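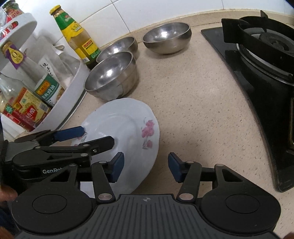

Cocina de Cedach, siete de la mañana

En la encimera hay un plato de loza con flores rosas y tres cuencos de acero inoxidable. Con eso trabaja en agosto el equipo de Skye Forsyth, que compara dos juegos de almohadillas para pinzas manuales: las Careo, más blandas, y las Stirine, de goma más dura. Cada operador lleva una pinza en cada mano y repite la misma tarea hasta completar 54 intentos.

El plato es la pieza que más tiempo ocupa. El borde ondulado deja poca superficie de apoyo y el esmalte resbala.
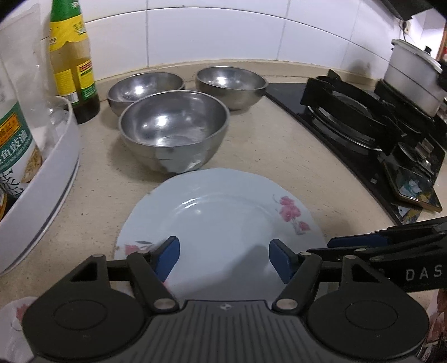
Forsyth prefiere la almohadilla dura para cogerlo por el canto y la blanda cuando hay que empujarlo sobre la piedra. «Con la blanda el dedo cede y pierdo el ángulo», explica. En la hoja de registro se anotan el agarre, el tiempo y los deslizamientos.

Los cuencos se prueban aparte, primero encajados unos en otros y después sueltos.

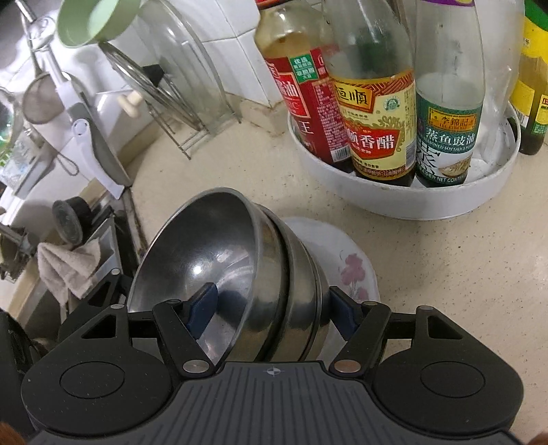 El acero, caso aparte

La pared curva obliga a entrar con un dedo por dentro y otro por fuera. También complica la visión: los reflejos confunden al programa de seguimiento de Lodhi, que pierde el contorno cuando el cuenco se mueve deprisa.
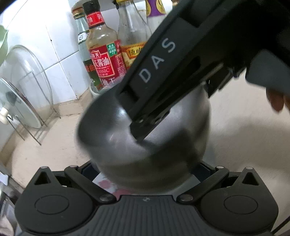
Para esos pases el equipo bajó la velocidad y fijó la exposición. Llevan unos 862 registros entre los dos juegos y todavía falta repetir la serie de los cuencos con las Stirine. La comparación completa se publicará cuando terminen las pruebas con vasos.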